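Bench notebook, cell 3
18 October 2024

Rules for the bag task, second attempt. The first attempt ran to 17 rules and was read, as far as I can tell, by me. Daryna Palamarchuk wants a sheet that fits on one side of paper and can be followed by someone who has not had coffee. Fair enough.

What survives from the Lollon sheet:

Hands out of the reach envelope before the enable switch goes down. Yes, even to nudge a lime.
One operator, one stop button, both within arm's length of each other.
Grip the zip side of the bag, never the clear film by itself. Film stretches, the force reading looks splendid, and the log calls it a grasp.
Second arm waits until the first has closed. Huguette Leblanc wants this enforced in software. I want it enforced in software by Huguette.
Produce is bench stock and stays bench stock. It does not go back to the kitchen – see the entry from March, which I am not copying out again.

Argued over the clutter rule until lunch. Guerra's guide says "clear the work surface of all items not required for the task". Ours says anything left out must be well away from the bag and must be written down in the episode notes. I prefer ours. A policy that has only ever met a spotless bench is going to have a hard time at anyone's house. The threaded fitting on the pipework is shiny enough to be worth its own line in the notes, so it gets one.

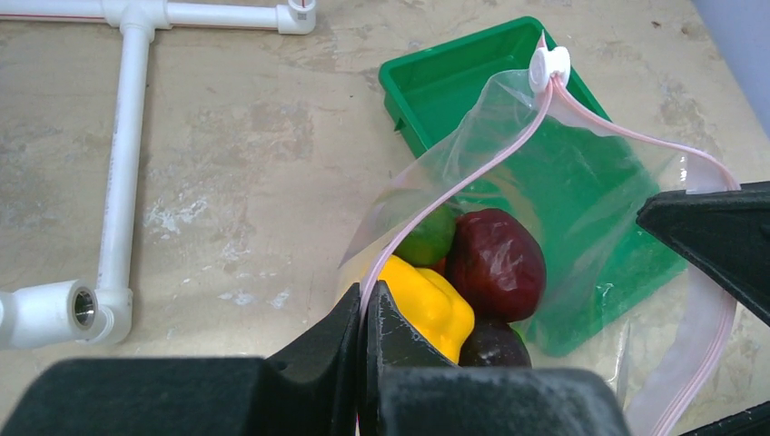
Page last changed 18:14 by dpalamarchuk (revision 3)

Apple, pepper, plum and lime in the bag, green tray behind it, pink strip between the fingers of the near gripper. PVC over on the left, properly distant. By the new sheet this layout passes, though the lighting paragraph needs work: glare off the plastic is covered by the word "acceptable", and I wrote that, so I can't complain to anyone.

Finger pads. The right finger is scuffed. Brunow's checklist says to replace pads "when worn" – thank you, Brunow. Proposal: replace when a pad fails the paper strip pull, and write the date on the box lid. Daryna agrees about the pull and thinks the box lid will get lost. It is a large lid.

Naming. Episode 1,184 is in Waltudent under two different task labels, "bag_open" and "open bag", both mine. New rule: labels come from the drop-down. Huguette is removing the free text field on Monday and has declined to discuss it.

Still open: who signs the sheet when the operator and the checker are the same person, and whether wiping the bench between fruit changes counts as a reset. I say it does. The surface stains disagree with me about how often we've done it.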